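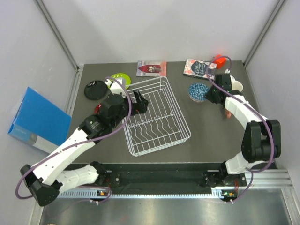 How does a robot learn to put away the dishes?

Mostly by being walked through the job, over and over, by a person who already knows how. Each try is saved, and the learning system studies the whole pile of them to work out what to do the next time a plate or a cup turns up somewhere new.

GUVINDALE, Aug 17, 2024 — That pile is growing fast at Zidura, a small robotics shop on the east side of town, where a project called Gralteo is collecting examples of one of the most ordinary chores there is: loading a dish rack.

The setup is simple and a lot of fun to watch. Two robot arms share a tabletop with a white wire rack, a few plates, some cups and mugs, and a handful of things that have no business near a sink, including a copy of "Little Women." An operator guides the arms through a try while cameras and joint sensors record the whole thing. Then the table gets rearranged and it all starts over!

The rearranging matters as much as the moving. If the green plate always sat in the same spot, the system could learn the spot and never really learn the plate. So the team shifts the rack, turns the mugs and scatters the dishes before every round. The books and other odds and ends stay in the mix too, since real kitchen counters collect that kind of stuff.

Gralteo's goal is 100 good examples for each of 9 table layouts.
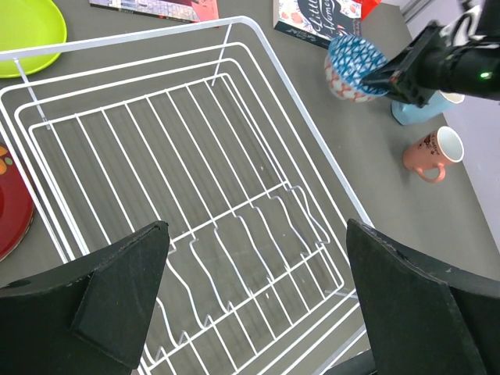 Cups have been the tricky part. A plate has one obvious way into a rack, but a cup can be picked up by the rim, the side or the handle, and each grip changes how it has to be set down. Operators are encouraged to try different ones. They are also told to keep going after a fumble, as long as they can recover, and those messy runs are saved with a note. A system that has only seen perfect tries has no idea what to do when a mug slips, the team says, and mugs do slip.

Anyone who has tried running the arms will tell you it feels clumsy for the first hour and then, pretty suddenly, it doesn't. New operators spend 2 days practicing before any of their work counts. There are 11 of them trained so far, on staggered shifts, and there is a friendly rivalry over who can make the smoothest handoff from one arm to the other.

The collected runs will go to Qureshi, the lab across the river that is training the model. Its first test will use dishes the system has never seen, on a table it has never worked at. Results are expected in October, and Zidura plans to open its doors for an afternoon so neighbors can come watch the arms take a turn without an operator.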